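Unit 9: Parallel-linkage grippers, assembly and first grip tests
Workshop course, Nilla build. Notes by Špela Vidmar, revised October 15, 2020.

Assumes Unit 8 (printing the link set). Bring your printed parts and the Skikar hardware bag.

1. Geometry
Each finger is carried by two links, an inner and an outer. With equal link lengths and matching pivot spacing at both ends, the pad keeps its orientation through the whole stroke. If the spacing differs between the two ends, the pad rotates as it closes, and the object is squeezed out toward the tip. Measure all links against each other before fitting anything. Discard any link that differs visibly when stacked.

2. Pivots
Bushings are pressed in, never hammered. Use the bench vise with a flat jaw insert. Printed holes come out undersize; ream by hand until the bushing starts square. A bushing that enters crooked will bind at one end of the stroke and feel fine at the other. Tighten pivot screws until side play disappears, then back off slightly. The finger should fall under its own weight.

3. Pads
Pads are separate parts so that they can be replaced. Two profiles are supplied, smooth and toothed. The toothed profile holds mesh and fabric better but marks soft foam. Record which one is fitted.

4. Grip on compliant objects
A rigid block loads the pads evenly and hides most alignment errors. Thin lattice parts do not. A shuttlecock gripped by the skirt gives way before the linkage does, so closing distance matters more than closing force.
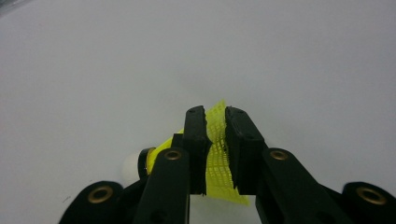 Stop closing when the skirt begins to fold. Further travel adds little holding force and deforms the plastic. Repeat the grip with the axis of the object turned — the cork end is heavier, and the moment about the pads changes with orientation.

5. To hand in
Log 24 grips per pad profile, noting slips and the direction of each slip. Sabina Mondal has the log sheets. Raili Ikonen will check pivot play before Unit 10.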